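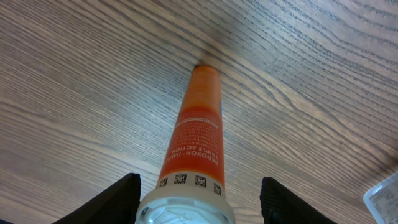 Who actually owns a community land trust?

The people who live in the area it covers, through a membership that costs a pound or two, with one vote each however much money they have put in. At Vullthorpe the share costs £2, and it has stayed at that price since the trust was set up.

That was my first question to Abena Ayaaba, and I confess I asked it because I had got the answer wrong in print once before. She was very nice about it. She teaches evening classes in political economy, has written a short and rather lovely book called Basis, about land, rent and who gets to decide things, and will be giving our spring lecture on Tuesday, April 25, 2023. We spoke for the best part of an afternoon, with two pots of tea and a plate of ginger biscuits between us, and I have had to leave out a great deal, including a long and happy detour about allotments.

The lecture is called "Whose Ground Is It?" and it starts, she told me, with a bus stop. When she first moved to Vullthorpe she used to wait each morning opposite a fenced plot where a laundry had once stood. "It had been sold three times in the years I stood there, and not a brick had been laid," she said. "Each time it went for more than the last. I'm not an angry person before nine in the morning, but I used to look at the buddleia growing up through the concrete and think, well, who did that work? Who made it worth more? It was the school getting better, and the new surgery, and the people at number 22 who started the street market. All of that ended up in the price of a field of rubble."

It's an old argument, and she is quick to say so. People have been making it for well over a century, some of them on the left and some of them nowhere near it, and a good part of the book goes on the quarrels between them. What interests her is what happens when a group of neighbours tries to put it into practice with a bank account and a rota.

The plot opposite the bus stop now belongs to the Vullthorpe trust, and has five houses on it. The trust keeps the land for good. The people living in the houses pay rent, or in two cases have bought the building on a long lease, and if they sell they do so at a price tied to local wages. I asked whether that didn't feel a bit hard on the family who would like to move somewhere bigger and find they haven't made the same profit as their cousins across town.

"Yes, it can do, and I think we ought to say so out loud," she said. "One of the couples said to me, 'We've got a lovely house and we'll never be rich from it,' and they weren't entirely joking. You're asking people to give something up. They got the house for a good deal less than it would have cost them next door, so there's a fairness in it, but fairness on paper and how you feel at the kitchen table are different matters. I've stopped trying to talk people out of that feeling."

There are 1,255 members now, in a neighbourhood where, as Abena pointed out, it can be quite hard to get anyone to come out on a wet evening for anything. Most of them don't live in a trust house and never will. I wondered what was in it for them. She laughed at this and said that I should come to the annual meeting, which is held in August so that it can spill out on to the grass, and which has been known to go on until the light fails. "There was a row last time about a hedge that I think did more for democracy than anything I've ever written. People who'd lived on the same road for years and never exchanged a word! And they were cross with each other, properly cross, and then they voted, and the hedge stayed, and half of them are still sulking. But they'll be back."

She is less cheerful about scale. Five houses are five houses, and the waiting list is far longer than anything the trust could build in her lifetime. The critics she takes most seriously are the ones who say that schemes like this one are a pleasant distraction, that they let councils and governments off the hook and soak up the energy of exactly the people who might otherwise be out organising. She gives them a whole evening on her course, which she calls the Mensah session, after a former student who argued with her about it for an entire term and then wrote her a nine-page letter.

"I still haven't got a full reply to that letter," she admitted. "I've got bits of one. I think people learn how to run things by running things. If you'd like to see land held in common on a big scale one day, you'll want a lot of people about who have read a lease and chaired a meeting and been shouted at over a hedge. But would I swap our five houses for a decent council building programme? Tomorrow. Before lunch."

I asked her then about Pokton, the old dairy site on the far side of the railway, which has been in the local paper a good deal this year. The trust would like to buy it and so, naturally, would several other people with rather deeper pockets. She was careful here, as the talks are still going on, and would only say that the council has been friendlier than she had expected and slower than she had hoped. If it came off there would be room for roughly 22 homes, and a yard that members would like to keep as workshops. "Or a bakery," she added. "There's a strong bakery wing. I couldn't possibly tell you who leads it."

We talked a little about the word "capitalism", which hardly turns up in Basis at all — something a few reviewers grumbled about. She told me it had been all through the first draft. Her sister read it and said she kept skipping to the parts with people in them, so Abena went back and tried to write down what actually happens to rent, from the day it leaves someone's wages to the day it turns up in someone else's account, and she found she needed the big word a good deal less. "I do still use it in the pub," she said.

For those coming to the lecture, the doors open at half past six and the talk itself begins at seven, with plenty of time left for questions, which she says she prefers to the talking. There is a ramp at the side entrance, and a hearing loop in the first few rows. Copies of Basis will be on the table by the door, and so will membership forms for the trust, for anybody with a Vullthorpe address and a couple of pound coins.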